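How to record a good two-gripper demo: packing the tub into the basket

If you've joined the robotics club this term and Carol Wragg has handed you a pair of hand-held grippers, welcome! This page gets you from "which way up does it go?" to a demo the training script will accept. It assumes you've already charged everything and made yourself an account on Hutapea, our storage box.

We call the task Jivley, after the team that first tried it. One person, two grippers, one plastic tub, one wire basket. It sounds like nothing at all, and then you try it with your fingers a good hand's length away from the thing you're picking up!

Setting up

Put the basket at the back of the white tabletop with its open side facing you. Leave enough clear table in front to get both grippers down beside the tub. Push the lid on properly before you start, all the way round the rim.

Check the pads next. Ours have had a hard life and the fabric does fray. Loose threads are fine, but if a pad slides when you push it with your thumb, swap it. Spares are in the Dristar tin.

The approach

Open the gripper wide, wider than feels sensible, and bring it down with a finger either side of the tub. Keep the other gripper up and out of the way until you need it. Roland Bramwell's trick is to breathe out on the way down — it does steady your wrist.
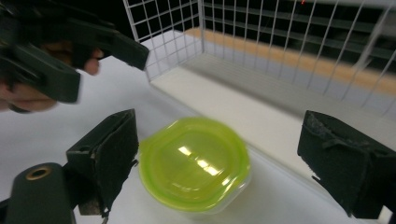 Lining up on the tub, fingers still wide open and the basket behind.

Close slowly. Squeeze until the pads bite and then stop, as any more will bow the sides. If the tub skids, open up fully and go again in the same take. Esi Gbeho found that our model learns a lot from a tidy recovery, so don't bin those.

Going into the basket

Lift just high enough to clear the edge of the base and move in level. Most people rush this part. Fast moves smear the video, and the tracking in Flirnero gets jumpy when everything in view is a blur.

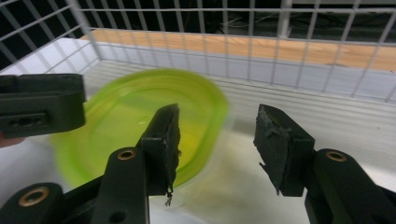
Once you're over the base, lower until you feel it touch, wait for a slow count of 2, and open both fingers evenly. Opening one side first drags the tub round. Back out along the path you came in on, watching the mesh, and finish with both grippers held still over the table.

Saving your takes

Name each take with your initials and a number, then upload before you go home. Do 6 in a row and have a rest, your forearms will thank you! We want 500 good ones by July for the regional entry, and last year's set had 1629 files in it, a fair few called "test", so please be kind to Graham Lambert and name them properly.

If Flirnero refuses a take, look at the start of the clip first. Nearly always the grippers were already moving when recording began. Hold still, press the button, then go.

Rogelio Espiritu runs a practice slot at lunch for anyone who wants a second pair of eyes.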